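The woman who runs the weighing bench at Gundik has been measuring small amounts of powder for 21 years. Gundik sells dyes and mordants to home dyers, most of them in packets you could lose in a coat pocket. She agreed to talk over a lunch break in December, on condition that her name stayed out of it.

She started in the shipping room at Fovgate, which she describes as "a lot of tape." One fall the person who filled the sample jars left, and she was asked to cover for a month.

"I didn't have any training," she says. "I could read a number and write it down. That was the interview."

Gundik sends out 3,000 sample packets in a busy month. Each order starts as a line on a paper sheet. She finds the jar, sets a container on the scale, presses the button to bring the reading back to zero and spoons in the powder. Most of the job is the last few grains.

"People think it's slow because I'm careful," she says. "It's slow because the spoon is too big. I've asked for smaller spoons."

She is firm about what goes under the scale. Her first bench had a white laminate top, and she hated it. Pale powders disappeared on it, and she would find them later on her sleeves. Now she wants a dark cloth under everything. A spill of alum shows up right away, and the cloth can be picked up by the corners and shaken out.

"It doesn't have to be a special cloth," she says. "Black, big enough to hang over the side, and you wash it. If it has a fancy edge, fine."

The one thing she checks after changing the cloth is that the scale isn't sitting on a fold. She smooths the fabric out from the middle with her forearm and then sets a 100 gram weight on the pan. If the reading is off, she lifts the scale and starts again.

For liquids she likes glass. The plastic cups they used before got scratched, and some of the reds never came out of them. A clear beaker goes on the pan empty first, and its weight gets written on the sheet even when the scale has been zeroed.

"Somebody bumps the table, the number changes, and now what do you have? If I wrote down the glass, I can work it out."
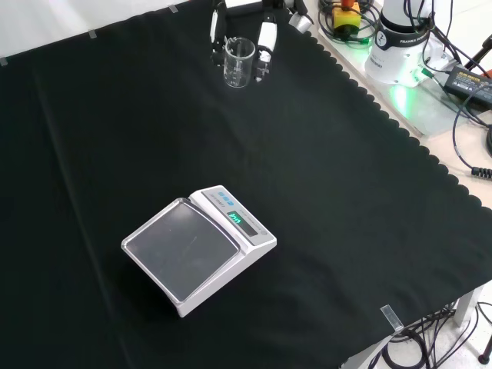

## On mistakes

She remembers one clearly. An order for the Montoya shop called for 300 grams of madder, and she packed it from the wrong jar.

"Same color lid," she says. "They called and were nice about it, which was worse."

The lids at Gundik now have the name written on top as well as on the side. She did the lettering herself, in paint marker, over two afternoons. The Kerby jars still need doing.

Asked whether she weighs things at home, she says she bakes with cups, like her mother did, and the bread comes out fine.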